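Besuch in den Fernsehstudios Grondalura: Einblicke in Casting und Aufzeichnung

Im September öffnete die Produktionsgesellschaft Grondalura ihre Studios in Sollness für Fachbesucherinnen und Fachbesucher aus Ausbildung, Medienpädagogik und Programmplanung. Der Besuchstag, der auf einen Freitag gelegt worden war, galt der Frage, wie Moderatorinnen und Moderatoren für Unterhaltungsformate ausgewählt werden und welche Arbeitsschritte zwischen dem ersten Vorsprechen und der Ausstrahlung liegen.

Der Rundgang begann um 9 Uhr im Foyer des Hauptgebäudes. Nach der Anmeldung und einer kurzen Sicherheitsunterweisung wurde die Gruppe, der 19 Personen angehörten, in das große Studio geführt. Dort entsteht die wöchentliche Gesprächssendung „Kong“, die nach Angaben des Hauses das am längsten laufende Format der Gesellschaft ist. Der Zuschauerbereich umfasst 392 Plätze. Die Tribüne lässt sich in Segmenten verfahren, sodass der Raum auch für Quizsendungen und Musikaufzeichnungen eingerichtet werden kann. Da am Abend eine Aufzeichnung angesetzt war, konnten die Teilnehmenden die Lichtprobe mitverfolgen. Die Sitzpositionen der Gäste wurden dabei von Lichtdoubles eingenommen.

Im Anschluss stellte die Redaktion das Auswahlverfahren für die Moderation vor. Bewerbungen werden zunächst anhand eingesandter Videos gesichtet. Wer in die engere Wahl kommt, durchläuft zwei Runden vor Ort. In der ersten wird ein vorbereiteter Text vom Teleprompter gesprochen, gefolgt von einem freien Gespräch mit einem Mitglied der Redaktion. Die zweite Runde findet im Studio vor Publikum statt und enthält eine absichtlich herbeigeführte Störung, etwa den Ausfall des Prompters oder eine Änderung im Ablauf. Die Redaktion wies darauf hin, dass Absagen grundsätzlich schriftlich und mit Begründung erfolgen. Mehrere der heute beschäftigten Moderationskräfte seien bei einem früheren Vorsprechen abgelehnt worden und hätten sich später für ein anderes Format erneut beworben.

Auf Nachfrage wurde erläutert, dass die endgültige Entscheidung gemeinsam mit dem auftraggebenden Sender getroffen wird. Ein Anspruch auf Rückmeldung durch den Sender selbst besteht nicht. Zur Höhe der Honorare wurden keine Auskünfte erteilt.

Der zweite Teil des Vormittags war der Nachbearbeitung gewidmet. In den Schnitträumen wird seit dem Frühjahr mit dem hauseigenen Planungssystem Clarno gearbeitet, das Drehpläne, Rechteklärung und Sendefassungen zusammenführt. Die Vorführung zeigte anhand einer bereits ausgestrahlten Folge, wie aus dem Rohmaterial die Sendefassung und eine gekürzte Fassung für die Mediathek hergestellt werden. Besonderes Interesse fand die Frage, nach welchen Kriterien Gesprächspassagen entfallen. Die Gäste einer Sendung erhalten die Schnittfassung nicht vorab zur Freigabe, können jedoch sachliche Fehler bis zum Sendetag melden.

Die Mittagspause fand von 12.30 Uhr bis 13.30 Uhr statt. 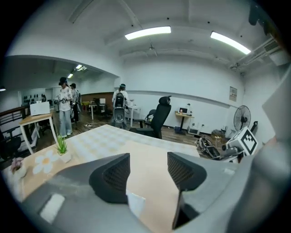 Tisch mit karierter Decke und kleiner Sukkulente

Am Nachmittag bestand Gelegenheit zum Austausch mit der Ausbildungsleitung. Grondalura bildet in den Bereichen Bild und Ton sowie Veranstaltungstechnik aus und bietet ergänzend Praktika in der Redaktion an. Die Praktika setzen ein laufendes Studium oder eine abgeschlossene Berufsausbildung voraus. Bewerbungen sind über das Personalbüro in Sollness einzureichen, wobei Arbeitsproben in digitaler Form beizufügen sind.

Der Besuch endete um 15.30 Uhr. Die vorgestellten Unterlagen zum Auswahlverfahren können von den Teilnehmenden in der Geschäftsstelle eingesehen werden. Eine Weitergabe an Dritte ist nicht gestattet.

Weitere Beiträge
Neue Tonregie in Sollness in Betrieb genommen
„Kong“ geht in die Winterstaffel
Praktika in der Unterhaltungsredaktion: Hinweise zur Bewerbung
Fachgespräch zur Rechteklärung bei Archivmaterial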